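Ticket: Drukel mood diary, weekly happiness score stuck at 20

Okay, so I've logged my mood every night since March and my score has said 20 for 13 days straight. I had a lovely week! Dinner with my sister, long walks, the lot. I've logged out and back in, and cleared the cache — still 20.

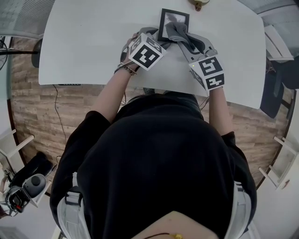 Posted by Menzies

Update, Sat 27 August: changed the "living situation" setting from single to blank and the score jumped right away. Switched it back and got 20 again. Can someone please look at that setting? I'm single and perfectly cheerful, thanks.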